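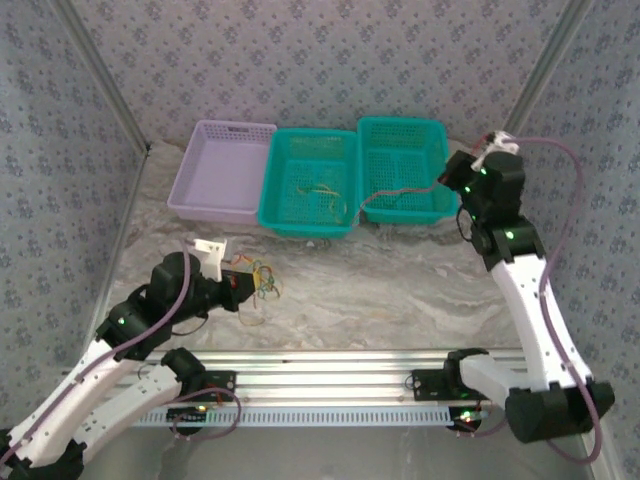
I finished the Standora art book last night and I'm so happy with it! If you played the game you'll remember how quickly you ran past everything, so getting 297 pages to just stop and look is a treat. The chapter on Dostthorpe is my favorite – 19 early versions of the harbor, some of them way spookier than what we ended up with.

Mererid Trevor wrote the text and she clearly loves this world. Her notes on Ellis (my main since forever) explain the torn coat, and I'd been wondering since January.

Wirkitz is doing a tabletop version next, with Sioned Mathias on the cards. I've already cleared a shelf. If anyone wants to play the first night it's out, leave a comment – I have snacks!

Posted 8/25/18 | Contact | Back to top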